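Pour garder les comptes de famille

Dans ma famille on parlait peu d'argent, mais on l'écrivait beaucoup. Mon grand-père maternel habitait Brovier, une petite ville au bord de l'Oten, et il possédait 88 actions d'une compagnie de navigation, Eltance, qui transportait du bois et plus tard des voyageurs. Nous allions chez lui chaque année au mois de mars, par le train jusqu'à Du, puis par l'autocar. Le soir, il ouvrait un registre à couverture noire et il notait la journée : le pain, le charbon, un timbre, le dividende quand il y en avait un.

Quand la maison a été vendue, mes cousins voulaient garder les photographies et jeter les registres. J'ai défendu le contraire, et je le défends encore. Une photographie de mariage ressemble à toutes les photographies de mariage. Un registre dit à quel moment on a renoncé à la viande, et combien a coûté le médecin.

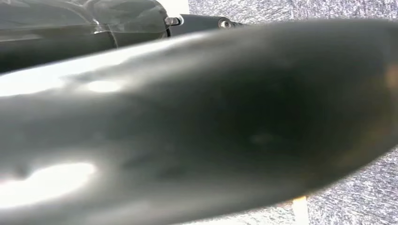 Les registres étaient au nombre de 26, et la première question était de savoir s'il fallait les copier avant de les partager. J'étais pour la copie à la main, au moins des années difficiles. Mon cousin préférait les photographier tous, avec les couvertures. J'ai essayé, et je connais maintenant le défaut des choses noires et lisses : elles prennent toute la lumière du plafond. On retrouve cela dans la photo plus haut, où le noir est traversé d'une bande pâle et marqué, en bas à gauche, d'une tache blanche aux bords irréguliers. Sur mes couvertures, une tache de ce genre tombait toujours à l'endroit de l'année. Je l'ai donc écrite au crayon sur un papier, que je posais à côté.

Mais la vraie dispute n'était pas technique. Ma tante trouvait indécent que les petits-enfants lisent ce que leur grand-père avait perdu. Car il a perdu : les actions d'Eltance, achetées pour 2 769 francs, ne valaient presque plus rien 5 ans après. Il n'en a jamais parlé à table. Dans le registre, il y a seulement une ligne, de la même écriture que les autres, et le lendemain il achète des semences.

Je comprends la pudeur de ma tante, mais je pense qu'elle se trompe. On nous a raconté un homme prudent, presque avare. Les comptes montrent un homme qui a pris un risque une fois, pour payer des études à sa fille, et qui a ensuite compté ses timbres pour réparer. Je préfère celui-là. Il me semble aussi plus facile à aimer pour les enfants d'aujourd'hui, qui auront eux-mêmes des pertes à noter quelque part.
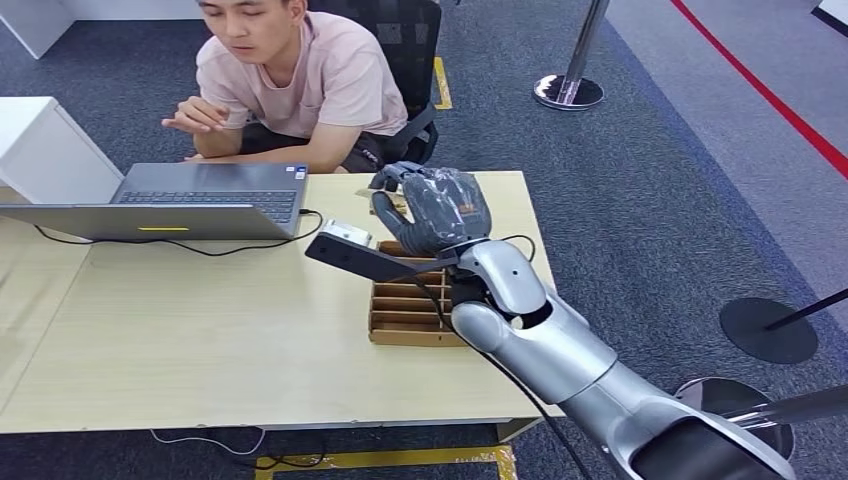 On me répond souvent que plus personne ne tiendra de registre, et que cette habitude est morte avec le papier. Je n'en suis pas certain. L'attitude, en tout cas, existe toujours : ce jeune homme en T-shirt rose, devant l'ordinateur portable, les yeux baissés et l'avant-bras gauche posé au bord de la table, me rappelle mon grand-père à l'heure des comptes, qui tenait son bras exactement ainsi. Ce qui m'inquiète est plutôt la suite – qui retrouvera les fichiers, et qui aura le mot de passe ? Un registre attend dans une armoire sans rien demander.

Je propose donc une chose modeste aux familles qui vident une maison. Avant de partager l'argenterie, choisissez une personne qui emporte les comptes, tous les comptes, et écrivez son nom dans l'acte de partage. Chez nous, c'est moi. Les registres sont dans le couloir, sur deux rayons, et ma tante est venue l'hiver dernier lire l'année de sa naissance.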